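Plemia opens orders for the Drovora, its first small wagon

10th February

42 shares | 4 comments

Plemia is thrilled to open orders for the Drovora, a five-door wagon that takes over from the Liris sedan. Owners kept asking for a bigger trunk and a back seat grown-ups can sit in, and the new car has both!

"We drove early cars on the worst roads we could find, and I kept stealing the keys back," said Nadiia Mykhailiuk, head of vehicle development.

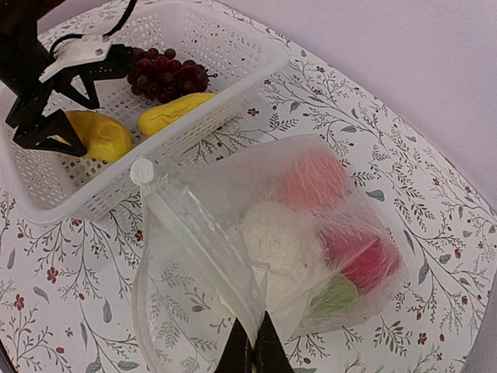
Will the Liris sedan still be sold?
Dealers will sell the cars they have left, and parts and service carry on as before.

The Drovora weighs 2,557 pounds and comes with a 133-horsepower gas engine and a six-speed manual (an automatic follows in August). Springs and dampers were tuned at the Levchenko test track, where the team tried 23 setups before settling on one that stays calm over bumps and still loves a corner. 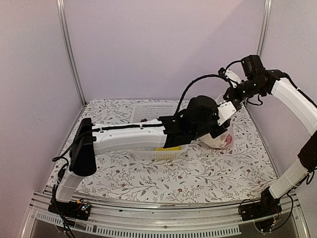

Two robot arms at a table with a flower-print cloth.

Test drives start this week at 20 dealers.

Press contact: Marta Pavliuk, Plemia

Comments (4)

Hnat Bondarchuk
A manual! Sign me up.

Torquil Sutherland
Shame about the sedan, I've had two. Does the wagon come with roof rails?

Valentyna Tymoshchuk
Torquil, my dealer said they're extra.

Torquil Sutherland
Thanks. Might go and look anyway.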